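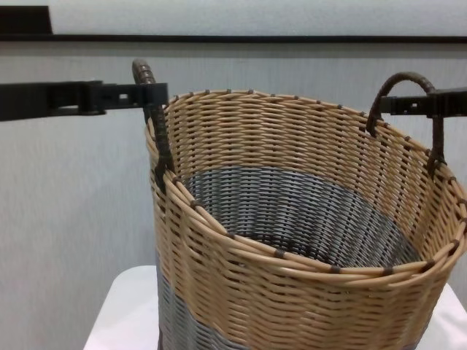 Photo: Marncombe Craft Studies, course image collection

Fiber and Form, Unit 5: Looking at a Round Basket
Handout for the evening section, updated 05/11/2020

Welcome to my favorite unit! We have spent four weeks on flat work (mats, trays, the dreaded place mat), and now we finally get to go up. A round basket with walls and handles is where all those rows start to hold air, and I can't wait to see what you do with it.

Before you touch any material I want you to spend time looking. The basket at the top of this handout is a good one to start with, since you have probably walked past a hundred like it in stores and never stopped to ask how the thing holds together.

Shape first

It is a cylinder, but a slightly cheating one, a bit wider at the mouth than lower down. That small flare is worth stealing. A wall that goes perfectly straight up tends to look as if it is closing in on you, and beginners nearly always pull too tight as they climb, so planning a little flare gives you some insurance. Draw your side profile before you start and tape it to the wall by your seat.

Color in bands

Most of the upper body is tan, with gray and dark gray down at the bottom. Look inside and you get the gray and charcoal again on the lower walls and floor, with darker stripes making a ring near the base. I love this! Two families of color, one simple change partway up, and the inside becomes as interesting as the outside.

For your own basket, pick a light and a dark and decide on the height of the change before you begin. When you switch strands, overlap the old and the new on the inside and tuck the ends behind an upright. Step your change by one upright each row if the jump bothers you. Some people like the little jog, and I'm one of them.

Strand material

The strands are round, and from a photo I would not swear to rattan or plastic. Either could give you those even horizontal rows. In class we use round reed from Shetty, which comes in coils. Soak it 30 minutes in warm water and keep a damp towel over whatever you aren't using. If it squeaks when you bend it, back in the bucket it goes.

The rim

My favorite part, so bear with me. A thick tan coil runs around the lip, bound at regular intervals with small dark brown stitches that read as short dashes. They are so evenly spaced! You get that by marking, so use a pencil or bits of thread and mark the whole rim before the first stitch.

Notice too that the mouth has gone a little oval, dipping in on the near side. A woven rim has give. Lift a basket by its handles or squeeze it from the sides and the circle moves, and it should. If yours is stiff as a bucket, you may have bound it too hard.

Handles

Two dark brown loops rise from opposite sides, wrapped tightly in a ribbed binding. On the right one you can follow the wrapping as it spirals along the length, and you can see how the loop comes down in two legs that attach at the rim. The brown picks up the brown of the rim stitches, and that is all it takes to make handles look as though they belong.

Wrap with the strand damp and push each turn up against the last with your thumbnail. Finish by running the tail back under 5 or 6 turns and pulling it snug. For placement, fold a strip of paper the length of your rim in half and mark both ends of the fold. Eyeballing it will get you a basket that hangs crooked (ask me how I know).

Before next session

Read chapter 7 of the Astent workbook, skipping the part on square corners.
Find a round basket at home and sketch the rim, the wall and one handle.
Bring your profile drawing, side cutters and an old towel.
Practice wrapping on a length of dowel until the turns sit flat.

The Jurkevis sample baskets are in room 729 on the low shelf, and you are welcome to pick them up, turn them over and poke at the joins. Please put them back right side up. Finished baskets are due in August.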